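Movulby Seniors Money List
Re: [movulby-money] what does a year cost once you stop working?
4 June 2025

Hi everyone,

I loved this question and I've been scribbling numbers ever since it landed! The earlier message, for those who missed it:

> We're two years off retiring and every calculator gives us a different answer.
> One says we're fine, the next says to keep working until we drop. Does anyone
> on the list keep track of what they spend? Real dollars, not percentages of
> our old salaries, please.

I do, and I'd urge you to start before you finish work. I own my place in Hunitside outright and live alone. In May I spent $1,775 on groceries, power, phone, petrol, chemist and the odd lunch out. Rates and insurance sit outside that. They come in big lumps, so I put $300 a month into a separate account and pay them from there.

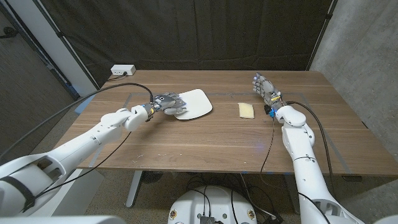

A plate and a little yellow sponge-like block on the table.

The part the calculators missed for me was the irregular stuff. I keep $4,000 aside for teeth, glasses, tyres and whatever the hot water system decides to do next (mine's an elderly Skisance and I'm very fond of it). Having that money sitting there has made more difference to my sleep than anything else I've done with my savings.

I use the Isah budget sheet, the plain one with a line for each category – it prints on one page and you can colour it in if you're that way inclined. I am! 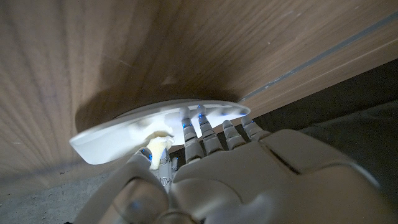
Anyway, do fill it in for six months if you can manage it. A single month will fool you. My winter power bill looks nothing like the summer one, and birthdays in our family all seem to come at once. If you're a couple, do one sheet each and a third for the shared costs, then compare it with what the calculators reckoned.

For the original poster, these are the lines I'd add to the sheet:

1. Dental and glasses, even if you've had a good run so far.

2. Home repairs, including replacing appliances. Go through the kitchen and laundry and write down how old everything is.

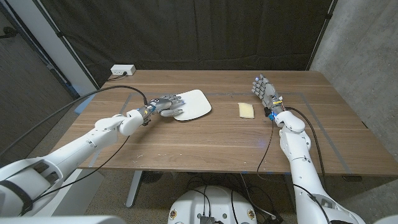 3. Getting to see family. Fares, fuel, and something for the grandkids when you arrive.

4. Fun. Please don't leave this one blank – my watercolour class is the best money I spend all year.

I'd love to see other people's totals, especially from anyone renting, as my figures won't be much use to you there. Post them to the list, or write to me off-list if you'd prefer to keep them private.

Cheers from Hunitside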